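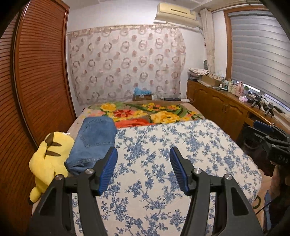
Page last changed: August, 11:40 a.m.

The Bedroom Is the Test, and the Kit Should Be Priced Like It

Driltico wants to sell you a pair of hand-held grippers and a monthly plan. You hold one gripper in each hand, do your ordinary chores, and the recordings go off to be turned into training material for home robots. The kit is called Evholm. I have been using a review unit at home, mostly for folding and sorting laundry, and I think the idea is sound and the terms are not.

The hardware first. Each gripper is a set of black linkages on silver pivot screws, with a ribbed blue pad at the tip of each of its two arms. The pads face each other across an open gap when you hold one out, and after an hour you start to think of them as your hands. Denim is the easy part. A pair of jeans folded into a long bundle has thick edges, and there is plenty to grab. Thin cotton is harder. To lift one layer of a printed sheet and leave the layer under it alone, you have to come in low and close slowly. My success rate went up a lot in the second week, and none of that was the kit getting better.

I mention this because the sales page says there is no learning curve. There is one. It is a fair one, and the short guide that comes in the box handles it well, but a buyer should plan on throwing out the first few evenings of work.

What I like is that the kit goes where people live. Most of the demonstrations I have watched over the years took place at a bare table with one towel on it. My test was a bedroom with a louvered wardrobe down one side, a long wooden cabinet down the other, a box at the head of the bed, and a yellow plush toy next to the laundry. A floral sheet on top of a floral blanket is a hard thing to read, even for a person in a hurry. If a robot is ever going to help in rooms like that, somebody has to show it rooms like that.

Petro Bilyk, who runs support for Driltico out of the Killport office, told me the company asks people to leave the room as it is before they start. I think that is the right call. I broke the rule once, cleared everything away, and the session was accepted anyway. I would like to see a check for that.

Now the money. The plan I was offered pays per accepted task, with a minimum of 101 tasks before the first payout. I submitted 131 and had 11 sent back. Two of those came with a reason. The other nine just said "rejected," and I could not tell whether I had moved too fast, dropped something, or picked the wrong chore from the list. A person doing piecework is owed a reason every time. A factory would not get away with less, and a bedroom should not be a looser workplace than a factory.

There is also the matter of what stays with the company. A session holds a good deal more than the folding. It holds the curtains, the boxes, whatever is on the cabinet. The agreement lets Driltico keep all of it with no end date. Sydorenko, the smaller rival service I tried last year, deletes sessions on request. Its grippers were heavier and its app was worse, but I slept fine about the agreement.

So my advice is to wait. Driltico has built a good tool and wrapped it in a contract written for its own comfort. Put a reason on every rejection, drop the minimum, and add a delete button, and I would tell my neighbors to sign up. Until then I am sending the review unit back, and the laundry will get done the usual way.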